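Washing machine balance, part 2: the load, not the drum

Posted 3/26/22

In January I wrote up the suspension side of this: dampers, springs, shipping bolts and feet. Dénes Kelemen replied that his machine passed every check on my list and still walked across the utility room on final spin. His question was a fair one, so this post covers the load.

A front loader measures imbalance before it commits to full speed. The controller holds the drum just fast enough to pin the load to the wall and watches for ripple in motor speed or current. If the ripple is under the limit, it ramps up. Over the limit, it drops back to tumbling and tries to redistribute. My old Halász does 13 attempts before it gives up and shows a fault code. The Titon that replaced it quits sooner and spins slowly instead, with no message at all. You find out when the towels come out heavy.

The force goes with the square of speed. Take an imbalance of 300 grams sitting at the drum wall. Double the spin speed and the force it puts on the bearings goes up by a factor of four. That is why a load can look calm at the low plateau and shake the floor at the top one.

Single heavy items are the worst case. A bath mat has nothing to sit opposite to it. Two bath mats usually settle on opposite sides. Géza Antal runs his with a pair of old beach towels as ballast, and I have copied him.

Bags are the second case. A bag keeps its contents together, so the controller can tumble as long as it likes and the lump stays a lump. I tried one large bag against several small ones, same contents, on the Titon. The single bag went to reduced spin more often than not. Split up, the load spun out normally every time. Botond Fekete pointed out that my bag was also overfilled – he is right, and I have stopped doing that. Half full is plenty.

Mesh matters less than I expected. Coarse mesh drains faster, but fine mesh was no worse at the end of a full spin.

White mesh laundry bag, third picture:
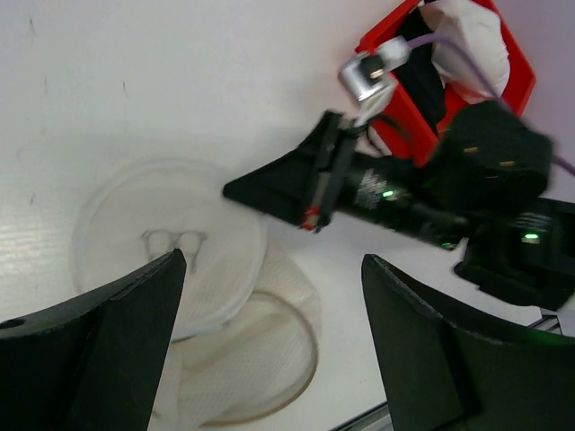
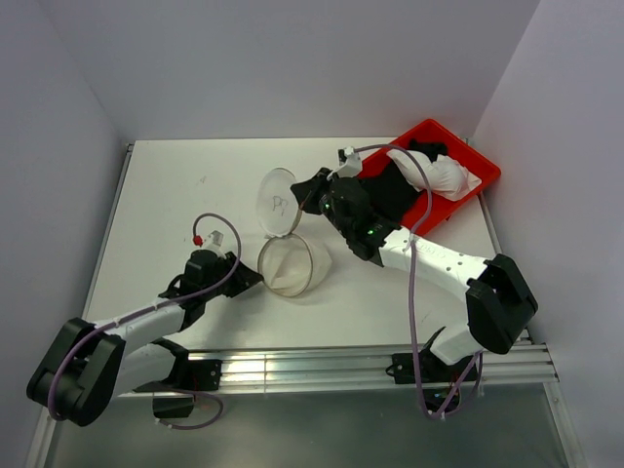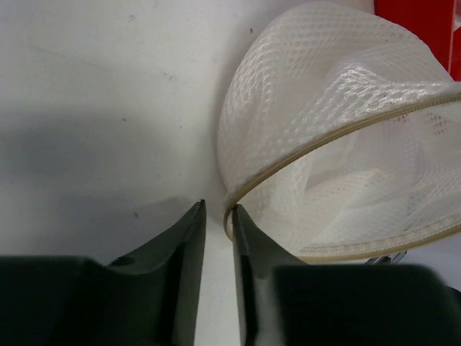
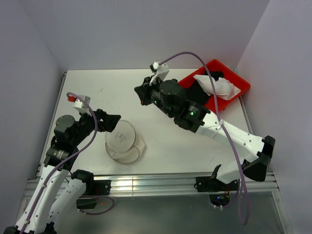 What I do now

Small bags, half full, never one alone. Heavy items in pairs. Spin set one step below maximum for anything with a rubber backing. The feet get checked with a level after the machine has been moved, and the lock nuts tightened against the cabinet.

Still open: Imre Kerekes has a Derketti with a liquid balance ring and says he has never had a failed spin in it. I would like to see it with a single bath mat.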